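I have now spent 80 minutes on the phone with my water utility about a bill for 1,386 dollars, so you are all getting a thread. Get a drink. Preferably not tap, I can't afford it.

Background: I live by myself in a one-bedroom in the Gutarden complex. I have a shower, a dishwasher I use when guilt sets in, and one fern. My usual bill is 117. I know this number the way some people know their childhood phone number.

Then September's bill arrives and according to Trudari, who run our water now, I have been operating a car wash.

First call. The menu has seven options. None of them is "bill is wrong." Option four is "celebrate a milestone with us." I did press it. It hung up on me.

Second call. A very nice man named Arne asks if I might have a leak. I say that at this volume the leak would have a current. He asks if I have checked the toilet. I check the toilet. The toilet is fine. The toilet is having a better month than I am.

He then suggests I put food coloring in the tank and wait half an hour to see if it shows up in the bowl. This is real advice and a good test, by the way. Mine stayed clear. I now own a four-pack of food coloring and have used six drops of blue.

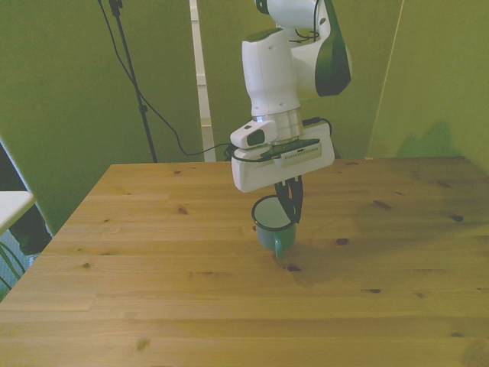 Shazia Gilani replied that I should quit looking at the toilet and go read the meter itself, then compare the serial number on it with the one printed on the bill, top right, under the account number. Hers had been swapped with the unit across the hall for most of a year and she'd been paying for a family of five and their kiddie pool.

Shazia, I had no idea the meter had a serial number. I had no idea where the meter was. I have lived in this building long enough to have opinions about the elevator and I could not have told you which floor the meters are on.

It's the basement. Behind the bikes. Naturally it's behind the bikes.

So I'm down there with my phone flashlight in my teeth, moving a tandem, and there is a wall of meters with little paper tags on them, and the tags are written in pencil by someone who has since changed their mind about several of them.

Mine says 4B. There's another one that also says 4B. One of them is perfectly still. The other is spinning like it's late for something.

Turned off everything upstairs, came back down, moved the tandem again. Still spinning. Turned on my kitchen faucet, came back down (tandem). The quiet one had moved. The quiet one is mine! I have never been so fond of a dial.

Serial number on the bill: the spinning one.

Call three gets through. I explain all this. The woman on the line, Gudrun, puts me on hold to "see if that's possible." I'm looking at it, Gudrun. It's very possible.

Hold music is a pan flute version of a song I used to like.

Gudrun returns. The good news is they can send someone to verify. The bad news is that verification costs a fee, which gets refunded if I'm right, as a credit toward future water. So my prize for being correct is more water – from them.

A few of you are asking what the spinning meter is hooked up to. Best guess, the sprinklers out front. Which would explain why Gutarden has the only green lawn on the street and I have the only four-digit bill.

Bernd from the building office says the sprinklers are "on their own system." I asked which system. He said he'd look into it. He has been looking into it since before lunch.

Practical stuff, if your bill ever does this. Take a photo of the meter with the serial number showing. Ask for the dispute in writing and get a case number before you hang up. Ask if autopay can be paused while it's open. Mine could, but they only mentioned it when I asked.

Update at 4:40: the technician is booked. I'm told to be home between eight and six, and to make sure the meter is accessible.

Whoever owns the tandem, please call me.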